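Gripper bench: where we've got to

Quick one from Follovholm, more next month. We've been running the two-finger gripper against the Sernent soft one since August, same arm, same controller, same crockery. 100 picks each per shape, then swap over and do it all again with the lights moved.

Bowls first. The two-finger likes a rim. Give it a thin edge and a bit of height and it goes in with one finger inside, one outside, and off it goes. Shallow wide ones are harder — the approach angle has to be much flatter and the planner doesn't always want to give us that. The Sernent was happier on the shallow ones, but slow, and it needs air, so there's the compressor to listen to all afternoon. Earplugs are in the drawer under the kettle.

Stacking is the bit everyone asks about. Still on 116 recorded runs, want 700 before we say anything in public. Bowl onto bowl is fine. Bowl and cup together is where it gets intresting, because a small sideways push at the rim turns into a big tilt at the bottom.

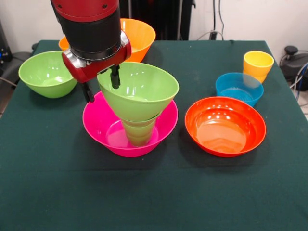 Closing force is set far lower than we started with. We had it at the factory value and the thin plastic was folding in, which moved the grip point, which confused the camera side of things, and so on down the line. Now we close slow, stop at first contact, add a touch. Costs time on every pick. Worth it I think, Notiter lot disagree, they'd rather have the speed.

Cameras — the fixed one is staying. We tried the Lema wrist camera as well and got lovely close-ups of rims, and then nothing useful once the fingers had closed. Might go back to it with a wider lens. Colour matching is OK on the whole, but shiny insides still throw it when the overhead lights land in the wrong spot. Dimming helps. Matt spray helps more but then it's not really the same bowl is it.

Controller log fills up after 2000 entries and then overwrites the oldest without telling you. We lost most of a morning to that. Please copy yours off before you start a new batch, not after.

Next: finish stacking runs, re-do the cups with teh softer finger pads, then mugs with handles. If your group has odd-shaped kitchen stuff going spare, drop it in the box by the lab door.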